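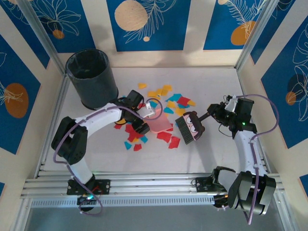

Sabina Kadlec
Purchasing and stores, Estar; list maintainer

To: site-supplies
Date: 25 April 2020
Subject: Re: Liner widths for round cans, and the Ultuten size codes

Octavian Cârstea wrote:

> We standardized on round cans at the Gerkar site last July and the
> liners have been a nuisance ever since. The can measures 104 cm around
> the outside of the rim. I ordered by diameter from the Ultuten sheet
> and got bags that will not go over the rim without splitting. I then
> went up two sizes and now they slide down inside as soon as anything
> with weight goes in. The case holds 400, so I have a lot of them.
>
> Questions:
>
> 1. Is the width on the carton the flat width or the open width?
> 2. Does the 8 micron film stretch enough to make up the difference?
> 3. Is there any point in the star seal over the flat seal?
>
> Henríquez quoted me for a heavier bag but the price per case is
> well above what we pay now and I would like to be sure it is
> the size that is wrong and not the film.

Taking these in order.

1. The carton gives flat width, measured across the bag as it lies on a table. Open, the mouth has a circumference of twice that. For your can the flat width has to be at least half of 104, and you then add an allowance so the bag can be turned down over the outside of the rim. I use 3 cm of flat width for cans with a rolled rim and 2 cm for a plain edge. Anything past 5 cm and you are relying on a knot or a band to hold it up, which matches what you got when you went up two sizes.

The Ultuten sheet is confusing on this point. The column headed "can diameter" is the diameter at the base, and most round cans taper. If you measured across the top and read along that row, you were looking at the wrong line. I would ignore that column and order from circumference only. Use a cloth tape around the rim. A rigid rule across the opening gives a poor reading if the can has gone out of round.

2. No. The 8 micron material is high-density film. It has good tensile strength for its weight and almost no elongation before it tears, and once there is a nick in the hem it runs straight down the side. Low-density film does stretch, and with it you can get away with a bag that is slightly narrow. That is probably why the old ones at Gerkar never gave trouble. If I remember correctly, those were low-density and came from a different supplier.

High-density is the right choice for dry office waste: paper, cups, packaging. It is the wrong choice for anything with corners. Broken-down cartons and cable ties with cut ends will go through it whatever the size.
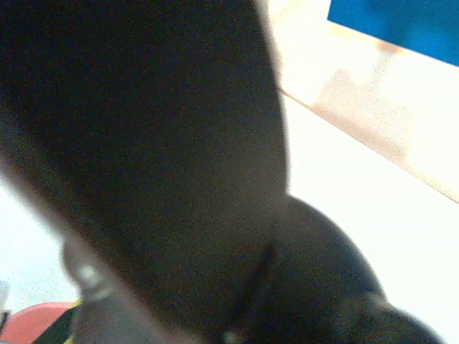
Dark rounded shapes at close range.

3. Yes, for round cans. A flat seal leaves two corners at the bottom that never fill, and the load sits on the center of the seam. A star seal is gathered, so the bottom of the bag conforms to the can and the load spreads over several folds. It also leaks less. The drawback is that star-sealed bags come on coreless rolls and the perforation can be weak, so check that the first few separate cleanly before you sign for the case. Flat-packed bags with a flat seal are fine for square and slim rectangular cans.

On length, which you did not ask about but will run into: take the height of the can, add half the base diameter, then add 10 cm for the turn-down. Too much length is less of a problem than too much width, but the surplus collects at the bottom and traps air under it. If the bag balloons when you put it in, push it down by hand and let the air out past the rim before folding the edge over.

As for the Henríquez quote, I would not pay for the heavier gauge yet. Get the width right first. If you then see failures at the bottom, the film is too light or the seal is wrong. If you see failures at the rim, the bag is still too narrow. Failures halfway up are punctures, and the answer there is to find out what is being thrown away.

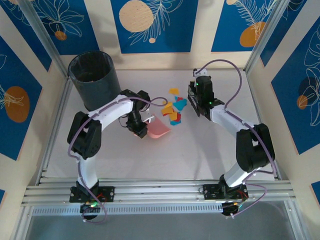

Two arms on the rail, with the pink paper scoop on the work surface.

For the surplus case, do not send it back opened. The oversize bags will fit a larger can if you have one on the loading side. Otherwise, gather the slack at one point on the rim, twist it, and tuck it under the turned-down edge. It is slower than a bag that fits, but it holds with a light load.

Two corrections to the list's reference sheet while I am here:

- The row for slim rectangular cans gave the perimeter in the flat width column. It should be half that figure. Fixed in the current copy.
- The note on case quantities said 400 for all high-density rolls. The long ones come in cases of 200.

If you send me the can height and the base diameter I will add a row for that model. Please also say whether the rim is rolled or plain, as I have both kinds recorded under the same product name and at least one of them must be wrong.

Sabina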